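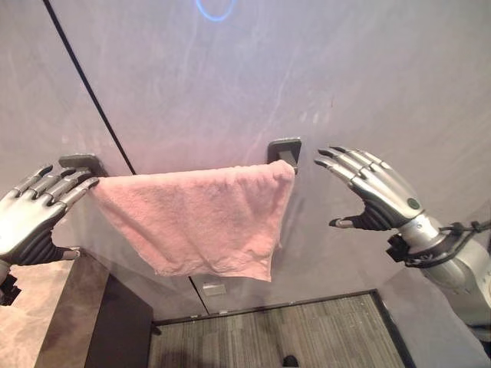 Chapter 7
Towels, Rails and the Care of Bathroom Linen

By the end of this chapter you should be able to:
- choose a suitable place and height for a towel rail;
- fold and hang a towel so that it dries evenly;
- recognise common faults in hanging and correct them;
- explain the house rules on changing guest and family towels.

7.1 Introduction

The towel is among the hardest-worked cloths in any household. It is used several times a day, often by more than one person, and it spends most of its life hanging up. The way in which it is hung decides how quickly it dries, how it smells by the evening and how long it will last. Students who have completed Chapter 6 will be familiar with washing and tumble drying. The present chapter deals with the hours between one wash and the next.

Terry cloth is woven with loops on its surface. The loops take up water readily, but they also hold it, and a towel left in a heap on the floor or over the edge of a bath may still be damp the following morning. A towel spread along a rail has air on both faces and will normally be dry within a few hours in a heated room.

7.2 The rail

A wall-mounted rail consists of a bar held at each end by a bracket. The brackets carry the whole weight of the wet cloth and must be fixed firmly to the wall. In the training flat at Jirkovgate, two rails are provided in the bathroom, one for hand towels and one for bath towels. A hand towel rail is usually set at 103 centimetres from the floor, a height which suits most adults and older children.

The length of the bar should be matched to the towel. A hand towel 50 centimetres wide needs a bar of slightly greater length, so that the cloth can lie flat between the brackets. Where the bar is too short, the towel bunches at one end and the folds stay wet.

7.3 Hanging the towel

Pass the towel over the bar and bring the front and back edges roughly level. Take hold of the cloth near each end of the bar and draw it gently outwards until the larger creases have gone. The lower edge seldom falls in a perfectly straight line, particularly when the towel has been washed many times, and a slight wave is acceptable in family use. For guest rooms the standard is higher - the hem should be level and any label turned to the wall.

Older towels lose some of their colour and body. Fading alone is no reason to discard a towel which still absorbs well.

Activity 7A

Work in pairs. Hang one damp hand towel flat along a rail and fold a second into four before hanging it. Feel both towels after two hours, record your findings in your workbook and compare them with those of another pair.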